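How a Silent Movie Told Its Story
Last updated: May 29, 2023

The first movies had no recorded sound. You could see people talk, but you could not hear them. So how did anyone know what was going on?

Part of the answer is the title card. A title card is a sign with words on it, shown between two shots. It might say what a person said, or tell you that a year had passed. The movie stopped for a few seconds so people could read it.

Actors helped too. They used their faces, hands and shoulders to show feelings. A scared person might back away from a door with both hands up.

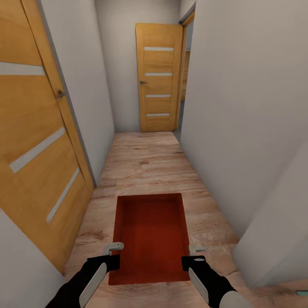 A hallway with a closed door at the far end.

Then there was the music. In a small theater, one person played the piano while the movie ran. Big theaters could have an organ or a whole orchestra. Fast music went with a chase, and slow music went with a sad part.

Try it yourself. Turn off the sound on a movie you have never seen and watch for 12 minutes. Write down what you think is happening, then play it again with the sound on.

Written by Danica Kneževič
Contact | © 2023 Prirlow | Back to top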